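Search this site Enter keywords Go

Last updated: August 2025

Wandemmont Adult Learning Center
Progress report to the Haslam Fund, second period
Prepared by Jordan Yeoman

Where we are

Short version: evening computer classes are running, Silladitz site is open, Skudari site is late. Spending under budget, mostly becuase of Skudari.

Classes

30 people signed up at Silladitz, 26 still coming at the end of July. Better than last period. Most of the drop-off was shift changes at work, two moved away. The resume and online forms class is full with a waiting list. Email basics not full, we may fold it into the Tuesday-style drop-in format we used at the old building, no fixed sign up. Spanish-language handouts done for the first five units. Rest still with the translator.

Hardware unit was added at learners' request. Covers what is inside a desktop, what the parts do, when a repair is worth paying for. Short unit, no test. 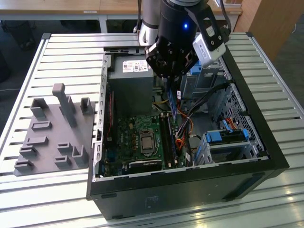

Skudari site

Lease signed. Opening pushed back, the electrical inspection turned up old wiring in the back room and the landlord is paying for that part but not for our delay. New outlets are in. Still need: door closer, signage, a second quote for internet. First quote was too high and tied us in for too long.

Bus is a problem. Last one leaves before the late class ends. Asked the transit office about it, no answer yet. Might start the class earlier instead.

Staffing

Two part-time tutors hired, one more needed before Skudari opens. Ad is out. Childcare during class is covered at Silladitz only, 16 kids registered, which is the most the room is allowed.

Money

Rent and tutor pay on plan. Printing over, translation under. We would like to move the unspent Skudari rent to childcare, letter to follow under seperate cover. 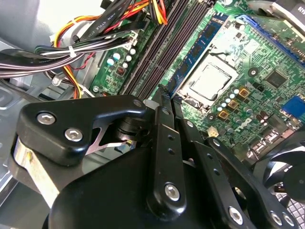 Motherboard and memory area inside an open desktop.

Needed from the Fund

Yes or no on the rent money. Also the new reporting template, the link we were sent does not open. Next report will have the Skudari enrollment numbers.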